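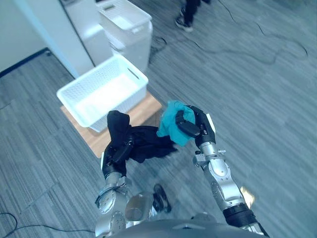
Sterura is pleased to confirm the fall tour by Isano in support of the new album, Bai. Dates, ticket terms and travel notes follow in this thread. Please read to the end before writing to the office, as most of the questions we received in July are answered below.

The tour opens with two nights at the Brulcombe Assembly Rooms. The first night is seated throughout. The second is standing on the main floor, with seats in the balcony only. Tickets for one night are not valid for the other.

Doors open at 6:30 p.m. on both nights. Isano will play at 8:00 p.m. without a support act. The set is in two halves with an intermission of 20 minutes, and the bar on the upper landing will close when the second half begins.

The program on the first night is Bai, played in full and in album order. The second night draws on the three earlier records. The band has asked that we not publish a song list for either evening.

Tickets are $37 for the main floor and $40 for the balcony. The price includes all fees. Sterura does not use variable pricing, and the amount shown when you open the sales page is the amount you will pay.

Persons aged 17 and under must be accompanied by an adult in the standing area. This is a rule of the hall and applies regardless of height, prior attendance or written permission from a parent.

Members of the mailing list received a presale code last week. The code may be used once, for up to four tickets. If your code was rejected, please check that it was entered in capital letters. The letter O does not appear in any code. If you see a round character, it is a zero.

We have been asked whether members who joined after the codes went out will receive one. They will not. The general sale opens at 10:00 a.m. on the same page, and more than half of each house has been held back for it.

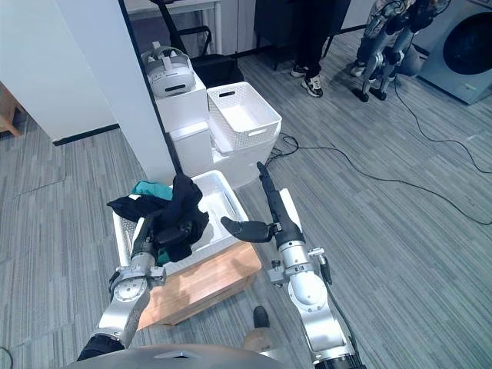 Lenuța Ghiță

Continuing with the record itself. Bai was recorded over two winters in the former schoolhouse outside Brulcombe where Isano has rehearsed since the first album. All of the vocals were taken in the large classroom. The piano is the school's own upright and was tuned for the sessions, with the exception of the lowest octave, which the tuner advised us to leave alone.

The album will be released on vinyl, on compact disc and as a download. The vinyl edition is a double LP, cut at 45 rpm, with a lyric booklet. The compact disc contains the same booklet at a smaller size. Readers who find small print difficult may request the lyrics by email as a plain document, and there is no charge for this.

The final song, "Ferry Light," is longer on the vinyl than on the other formats. The closing section was shortened for the disc at the band's request. The download includes both versions.

Orders placed through the Sterura shop will be sent in the week before release. Orders to addresses outside the United States will be sent first. We cannot combine an album order with a shirt order, as they leave from separate warehouses, and we regret the additional postage this causes.

A correction to the notice printed in our summer newsletter: the cello on the second and sixth songs was credited to the wrong player. The credit is correct in the album booklet and has been corrected in the online copy of the newsletter. Sterura apologizes to both musicians.

The newsletter also stated that copies of Bai would be on sale at the hall on the first night. That remains the plan. Card payments only, please. The sales table will be in the east lobby before the performance and again for half an hour after it ends.

Isano will sign records at the table after the second night. One item per person, and we ask that it be an Isano record or book. The band will be pleased to be photographed with guests once the signing line has cleared, if the hall staff can give us the time.

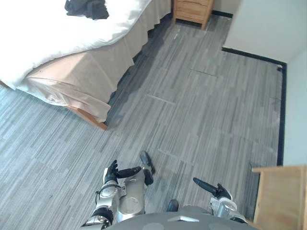

Guests who cannot stand in line for long should speak to the lobby staff at intermission. A chair and an early place will be arranged. No paperwork is needed.

On access to the building more generally: the step-free entrance is on the river side, through the double doors beside the box office. The elevator serves the lobby and balcony levels. Wheelchair positions are on the main floor on the first night and in the balcony on the second, and each is sold with one companion ticket at no cost. These are booked by telephone with the box office and do not appear on the sales page.

Audio recording of the performances is not permitted. Still photographs without flash are welcome during the first two songs of each half. We ask that telephones then be put away. The quiet passages on this record are very quiet, and the hall carries sound a long way.

Parking near the Assembly Rooms is limited. The lot behind the library is free after 6:00 p.m. and is a short walk across the bridge. The last train leaves Brulcombe station at 11:10 p.m., and the performance will finish in time for guests to reach it on foot.

Refunds are available up to 48 hours before the performance, from the place of purchase. After that point tickets may be passed to another person, and the name on the booking does not need to be changed. Sterura will not honor tickets bought above face value on resale sites.

Further dates will be announced once contracts have been signed. We are aware that a list of cities has been shared on several fan pages. It did not come from this office, and two of the halls on it have not been contacted. Please do not book travel on the strength of it.

Several followers have asked whether the songbook for the earlier albums will be reprinted. It will, in the spring, with the chord errors in the third section put right. Those who own the first printing may write to us for a correction sheet, which we will mail at our own expense.

Isano has asked me to add their thanks to everyone who wrote after the canceled spring shows. The letters were forwarded to the band and have been read. Tickets for those shows have now been refunded in full. If yours has not arrived, please send the booking number to the office by email. We are unable to look up bookings through replies to this account.

Posted for Sterura by L. Ghiță, artist office. Replies are read between 9:00 a.m. and 5:00 p.m.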